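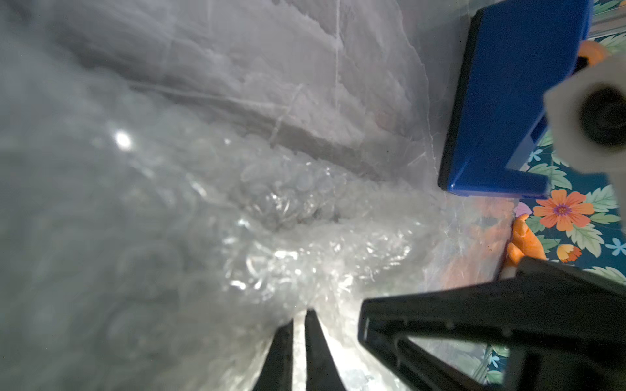

5. Recording a task with the hand controller

Read section 4 first if the arm hasn't been homed today. This bit assumes two people: one on the controller (operator), one at the laptop (logger). Swap after an hour, tired hands make bad recordings.

Before you start

1. Switch on the arm, then the controller. In that order.
2. Wait for the steady light. Flashing = still looking for the arm.
3. Logger opens Treltley and picks the task name from the list. Don't type a new one – ask Anjana Miah to add it.
4. Squeeze the trigger fully, let go fully. Gripper should follow both ways. If it lags, stop and see 5.4.

CAUTION: keep your free hand out of the cell while the controller is live. Stop button within reach of the logger at all times.

Recording

5. Logger says "go" and presses Record. Operator waits for the beep, then moves.
6. One steady go at it. Slow is fine, stopping dead in the middle isn't. Pauses over 5 seconds get the take thrown out.
7. Finish with the fingers open and clear of everything. Hold still untill the second beep.
8. Logger marks it Good, Poor or Bin. Be strict. Poor takes are kept, Bin takes aren't.

Each take is capped at 60 seconds. If you keep hitting the cap the task is too long, split it in two.
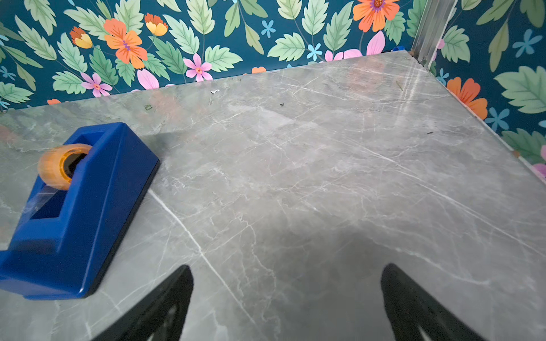 Wrist view is the one to drive by for the last bit of the approach. Use the room view to get near, then switch (left thumb button). Fingers come up from the bottom of the wrist picture and the gap between them is your aim, so get that gap over the thing you want before going down. With something long and set at a slant, like the blue tape dispenser, turn the wrist first so the fingers will close across the narrow way. Watch the arm's own shadow on the tabletop too, it is easy to mistake for an edge.

Note: soft or see-through packing is hard to judge on the wrist view. Go in slower, close gently, lift a little, check, carry on.

After the session

9. Park the arm (hold both thumb buttons).
10. Logger presses Sync. Dont close the lid until it says Done.
11. Wipe the finger pads. Dry cloth only.

A new task needs 317 Good takes before Seon-mi Yoon will run a first training on it. Old tasks just get topped up, see list on the Cornano page.

5.4 Gripper lags or sticks

– Controller battery low: swap it.
– Still lagging: restart Treltley, not the arm.
– Still lagging after that: leave it off, tell Fuseini Ansah.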